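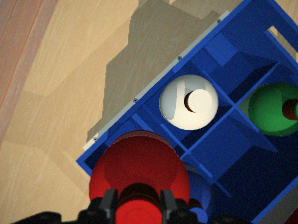 Blue divided crate with four bottles, red one nearest (render)

Glass deposit and home syrup: how do you store the bottles?

solomiia_a
Posted 2018-05-08
Hello everybody. I make elderflower and rhubarb syrup each year and I give most of it to neighbors. Until now I kept the bottles in a cardboard box in the cellar, but the bottom of the box became soft and I lost 7 bottles in one evening. My question is about crates with dividers. Is it worth to buy them new, or is it better to look for old ones from the drink shops? My cellar is in Warkholm, near the river, so the air is quite humid the whole year.

Solomiia Antoniuk

cellar_rat
Old ones, always. The drink shop in Domodstead sells used plastic crates for five a piece when they have too many. Check the corners for cracks and wash them with hot water and soda. Mine have been in the cellar since I bought the house.

pektin
I don't agree with "always". Used crates are made for one shape of bottle. If your syrup bottles are wider in the body, they will not go down into the cell and they stand crooked. Measure first, Solomiia. What is the diameter?

solomiia_a
Thank you both. I measured now and it is 7 cm at the widest place. The neck is short. Some of my bottles are square, from a gift, but I can leave these on the shelf.

cellar_rat
7 cm goes into most beer crates without a problem. You will have a bit of air on the sides, so put a strip of felt if the noise bothers you when you carry it.

Mrs Plum
Please no felt in a humid cellar!! I did this and by September it smelled like a wet dog, I had to throw everything out. Use the thin foam that comes with new plates, or just nothing at all.

cellar_rat
My felt is fine. But my cellar is dry, so maybe you have a point.

pektin
One more thing which is more important than the crate — the caps. Do you mark them? I use one color for each kind of syrup. When the bottles stand in a crate you see only the tops, and a label on the side is of no use then. Before this I pulled out half of the crate to find one rhubarb.

solomiia_a
I write on masking tape and put it on the cap, but it falls off after some weeks. Where do you buy colored caps?

pektin
Zasell has them in bags, but look at the thread before you order. I bought the wrong size once and they did not refund me.

Mrs Plum
Nail polish, one dot on top. Costs nothing and stays on until you scrub it.

Czarnecka
I want to disagree a little with the whole idea. For syrup with less sugar, the cellar is too warm in summer, crate or no crate. I lost a batch like this. How much sugar do you use?

solomiia_a
One kilo for one liter of water, and I boil the bottles before. Until now nothing went bad, only broken.

Czarnecka
Then you are on the safe side, I think. I use half of this, so I keep mine in the fridge.

solomiia_a
I will go to Domodstead with one bottle in my bag and try it in the crate there. And I have red polish at home, so rhubarb will get the first dots.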